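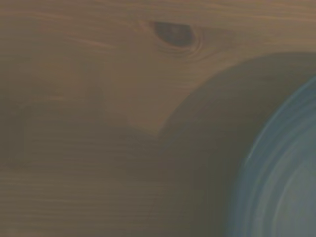 腕部相机识别餐盘:从布光到交接班的设置步骤

适用范围:回收台和分盘台上已经装好机械臂、腕部相机能正常出图的门店和中央厨房。机械臂本体的安装、接地和急停接线请看安装手册,本页不再重复。

文中的设置以 Clotumine 配餐中心的分盘工位为准,控制软件用的是 Zorkier,排班和工单走 Stidex。别的软件菜单名称会有出入,顺序基本一样。

一、开始之前

先和当班的人说清楚今天要停哪个工位、停多久。调试期间分盘由人工顶上,要提前在 Stidex 里把这部分工时排进去,不要临时从洗涤线抽人。

准备:无绒布、中性清洁剂、遮光板一块、工位上常用的各种餐盘每种一只。餐盘要从架上随手拿,用旧的、有划痕的都行,别专门挑新的。

二、处理台面和光线

1. 擦净台面,等它干透。
2. 木纹台面上的节疤和深色纹路有时会被当成异物。在 Zorkier 里打开“背景学习”,台面清空后让机械臂走完一遍取盘路径,保存。
3. 打开工位顶灯,关掉侧面的射灯。机械臂靠近时,盘子边上会出现一圈弧形阴影,轮廓和盘沿很像,软件容易把它算进盘子里。
4. 如果阴影边界仍然很清楚,把遮光板装在靠窗一侧,再看一次画面。
5. 曝光改为手动,初值填 800。画面发灰就往上调,每次调一小格,最高到 1,000。

三、录入餐盘

1. 新建餐盘类型,名称用现场的叫法。配餐中心的人管浅盘叫“碟”,管深一点的叫“窝盘”,系统里也照这样写,报警时大家一看就明白。
2. 把盘子放在台面中央,拍一组;再移到画面边缘,只露出一部分,再拍一组。实际运行时盘子经常只有一段弧线进入画面,缺了第二组,抓取会频繁中断。
3. 带多圈台阶纹的盘子,要手动选中最外圈作为盘沿。自动选择有时会落在内圈,夹爪就会合得太窄。
4. 近距离画面会虚,属于镜头的对焦范围问题。把“近距停止识别”打开,最后一段路程按已算好的位置走。

四、试运行

每种盘子连续取放 8 次,速度设为低速。旁边要站一个人,手边能够到急停。出现一次夹空或碰沿,就回到第三节第 3 步重新确认盘沿。

试运行通过后再提到正常速度。5月调试的那一轮,我们累计跑了 1,915 次取放,停机记录里大部分原因写的是“盘沿误判”,改完布光以后这一项才降下来。

五、岗位怎么变

分盘工位原来是两个人面对面站着干,现在留一个人看两个工位。另一个人的工时转到了验盘和补货,不减班次,这一条写进了排班说明。

看工位的人要做的事:

处理报警,清掉卡住或叠在一起的盘子。
把有缺口的盘子拣出来。腕部相机不负责判断破损,不要指望它。
每两小时擦一次镜头罩。
换盘型时在 Zorkier 里切换餐盘类型。

弯腰和转身少了,盯屏幕的时间多了。有几位老员工反映报警声太密,站一班下来头疼。我们后来把“等待补盘”改成只亮灯不响铃,铃声只留给夹爪受阻和急停。新装的工位建议一开始就这样设。

还有一个问题是节奏。以前忙的时候两个人会互相搭手,现在机械臂按固定速度走,高峰时前面的盘子会堆起来。遇到这种情况,当班的人可以自己按“人工接管”,不用先打电话请示。接管后机械臂退回停靠位,确认停稳、指示灯变黄再伸手。

六、交接班

交班的人在 Stidex 里填三项:当前盘型、曝光值、未处理的报警。曝光值动过的要写原因,比如“下午西晒”。接班的人先低速走一轮,再签字。

权限方面,一线员工可以切换盘型、人工接管、在 800 到 1,000 之间调曝光。盘沿和背景学习由班组长修改。Jiang 分店一开始把全部权限收在办公室,换个盘型要等人下楼,后来也改成了这种分法。

七、常见情况

台面上明明没有盘子却提示“有物体”:重新做背景学习,做之前检查台面有没有水渍。
同一只盘子上午能抓下午抓不到:看遮光板是否移位,再看曝光值。
夹爪停在盘子上方不动:多半是餐盘类型没切换。
画面整体模糊:先擦镜头罩,擦完还是模糊就报修,不要自己拧镜头。

整理:Mingxuan Gu
更新日期:2022年6月4日,星期六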